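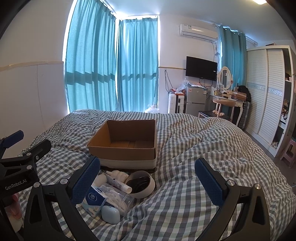

Jaws open over the bowl, the tube and the small bottles, with the cardboard box behind.

How to set up and tune a two-finger gripper at home

Hello again, and welcome to everyone who found us through the Tuesday evening build nights. This page covers the part of the project I get the most messages about, which is the stage after the gripper is bolted together and before it goes anywhere near the arm. You have jaws, you have pads, everything moves when you squeeze it, and yet the first thing you try to pick up shoots out sideways like a bar of soap. Please don't be discouraged! Mine did that for most of March, and all it wanted was an evening with a small screwdriver and a bit of patience.

I'm going to assume you have a parallel pair of jaws on a linkage, textured pads for the inner faces, and a handle you can hold comfortably. If yours came as a finished unit you can skip the first section, although it does no harm to check the pivots while you have the kettle on.

What you'll need

A screwdriver that properly fits your pivot screws (a worn one will chew the heads)
Rubbing alcohol and a lint-free cloth
Spare pads, if you have them
A strip of paper
An open cardboard box and a handful of ordinary things from around the house

Step 1. Check the pivots

Open and close the jaws slowly, all the way, ten or so times. You're feeling for a spot where the movement catches. If you find one, back off the nearest pivot screw a quarter turn and try again. Work from the handle out toward the fingertips, one screw at a time, and resist the temptation to loosen the whole lot at once. Margaux Millet did exactly that with her first set and spent the rest of the night working out which joint had been tight to begin with.

When the jaws move freely, wiggle each fingertip from side to side. A tiny amount of play is fine. If the tip rocks enough that you can see it from arm's length, snug the screws back up until it settles, then check the full travel again. You may go back and forth between loose and tight a few times, and that is perfectly normal.

Step 2. Fit the pads

Clean the inner face of each finger with alcohol and let it dry completely. Press the pad on from the base toward the tip so air doesn't get trapped under it, and hold it down firmly while you hum something. The two textured faces need to meet flat. To test that, close the jaws on your strip of paper and tug gently, first near the tips, then in the middle, then near the base. The paper should resist in all three places. If it slides out freely at the tips, your fingers are splayed and need to come in a little at the outer link.

Mine have 50 mm pads, and I wouldn't go much shorter than that for household things. A short pad works beautifully on small blocks and then lets you down the moment you try a bottle.

Step 3. Choose your practice things

I know it's tempting to go straight for a nice tidy cube. Cubes will flatter you, though, and the arm won't be spending its life with cubes. Go around the house and collect things that differ from each other: something round and rigid, something that squashes, something slippery, something that rolls. Toiletries are wonderful for this. A squeeze tube changes shape as you grip it, a cotton swab packet gives in the middle, and a smooth rounded case will show up a badly aligned pad straight away.

Leave out anything made of glass and anything with a lid you don't trust. (Pascual Cisternas, I am looking at you and that bottle of soy sauce.)
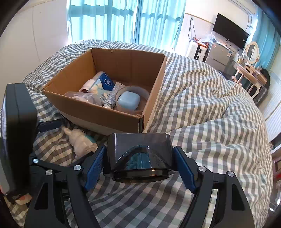

Ristamstead Makers' Club -- Home Robotics Group

Step 4. Pack the box

Put your things down in front of the open box on something soft. A bed is ideal, and I will happily defend that choice to anyone -- dropped parts don't bounce off onto the floor, and the soft surface shifts under your objects in a way that a hard bench never does. Just keep the bedding from bunching up between the fingers.

Now pick up one item at a time and lower it into the box. Go slowly and try to stick to this order of movement:

Open the jaws wider than you think you need.
Come in with both pads level with the widest part of the object.
Close until both pads touch, pause, then squeeze.
Lift straight up before you travel sideways.
Lower until you feel the bottom of the box, then release.

The pause in the middle is worth the trouble. If one pad touches well before the other, the object gets shoved across the duvet and you end up chasing it. Move your hand over so the object sits midway between the pads, and see how much calmer everything becomes.

Once you can fill the box, take it all out again the same way. Unpacking is harder, to my mind, with the walls getting in the way of the linkage. If your knuckles (the gripper's, I mean) keep bumping the cardboard, come in at a steeper angle, or turn your wrist so the jaws open along the long side of the box.

Step 5. Write down what slips

Keep a notebook beside you. Every time something slips, jot down the object, where the pads were and which way it went. Gwawr Ifans keeps hers in a lovely old ledger and I keep mine on the backs of envelopes, and they both do the job. After a session or two you'll see a pattern. Things slipping toward the tips usually mean splayed fingers. Things twisting as they lift usually mean you've gripped off to one side of the weight. If it's only the shiny things that go, wipe the pads down and try again before you blame the linkage. 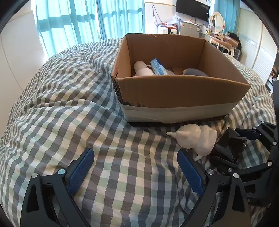 How often should the pads be replaced?
Replace them when the texture has worn smooth, or when an edge starts to lift and won't press back down. Always change both at once so the two sides grip equally. In between, a wipe with rubbing alcohol after each session will keep them going nicely.

Step 6. Move on to two hands

If you have a second gripper, or a friend with one, do try working in pairs. One holds and the other does the fiddly bit: steadying a container while its lid comes off, say, or keeping a box flap out of the way. Agree beforehand who moves first. Two sets of linkages meeting at speed make a horrible noise, and the outer arms can lock together if they cross. Should that happen, open both grippers fully and back them away one at a time.

Run through the pivots again after a two-handed session. Mine always need a nudge afterward, usually the one closest to the pad on my right-hand side.

Mounting on the Ruddock arm has its own page, and Jayson Bañez is rewriting the wiring section for it now. Until then, bring your gripper and your slip notes to any build night and ask for Filipa Macedo at the long bench. Doors open at seven, and there's a drawer of spare pivot screws by the sink.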